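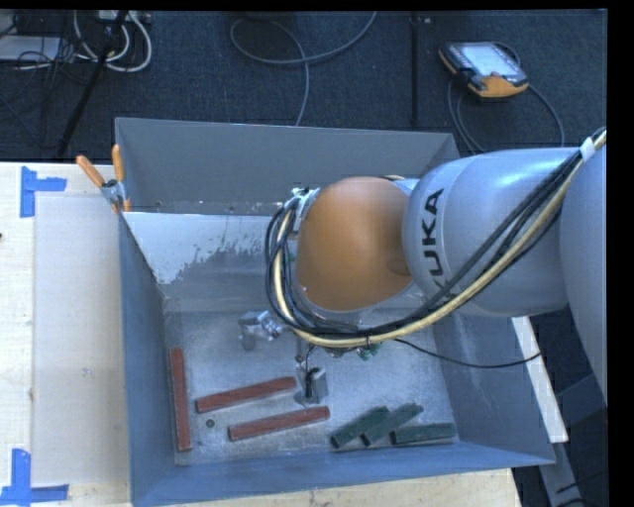

Sesier two-finger gripper, bin picking on a KUKA arm

We bought the Sesier in March to replace an older Prieto and ran both on the same job, lifting painted blocks out of a metal bin. It cost 1,539 dollars with the mounting plate.

Grip is good. Over 200 picks it dropped 3, all of them long blocks taken too near one end. The Prieto dropped more and left marks on the paint. The Sesier fingers are slim enough to get between two blocks lying side by side, but close to the bin wall we had to tilt the wrist.

Cabling is the weak point. The supplied lead is stiff and wants to hang below the arm, so plan on extra ties. The manual covers wiring in half a page. Branislav Ševčík got the controller talking to it in an afternoon.

Four stars. I would buy it again for light parts.

Shahla Arabzadeh, 2021-05-20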